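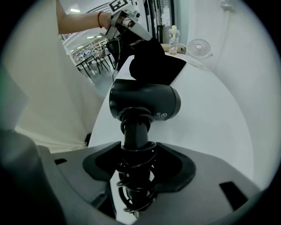

Curkis planner library: two months in, mostly happy

I wanted a motion planning library I could drop into a hobby-sized project without reading a thesis first, and Curkis kept coming up, so I gave it a proper go. My project is a little wheeled rover (I call it Hetetti, long story) that has to get across a cluttered map without scraping the walls. Before this I was using a planner I wrote myself, and let's just say it found paths the way I find my keys.

Install was painless on my laptop and a pain on the older desktop, where it wanted a newer compiler than I had. Once that was sorted I had a first path on the screen before lunch!

The good stuff first. The map loader is lovely. You hand it a plain grid, tell it how wide your robot is, and it pads the obstacles for you. My old code did that in 545 lines and still got the corners wrong. The sampling planner is quick too: with the cap set at 3,000 samples, it found a route on 88 of my test maps, and the few it missed were the nasty ones with a long skinny corridor. Bumping the cap helped with those, though you do feel the wait.

Path smoothing is where I started grumbling. It's on by default, and it loves to shave a corner so close that my rover's turning circle can't follow it. There is a setting for minimum turn radius, but it lives in a different config file from everything else and the manual mentions it exactly once. I found it thanks to a forum post by Teodoro Aquino, so thank you, Teodoro, you saved my weekend.

The docs in general are so-so. The tutorial is friendly, the reference pages are thin, and a couple of the sample scripts still call functions that got renamed. Error messages are better than I expected (it told me in plain words that my goal was inside a wall, which, fair enough).

I tried Fakance for a week as a comparison. It has the nicer viewer by a mile, and you can drag the start point around and watch the tree regrow. But it chugged on any map bigger than 1,000 cells on a side, and I couldn't get it to respect my robot's width without hacking on it. If you mostly want to teach or play, go with that one.

I'm sticking with Curkis for now. Four stars, and I'd bump it to five if they moved that turn radius setting in with the others.

Posted Wednesday, December 13, 2023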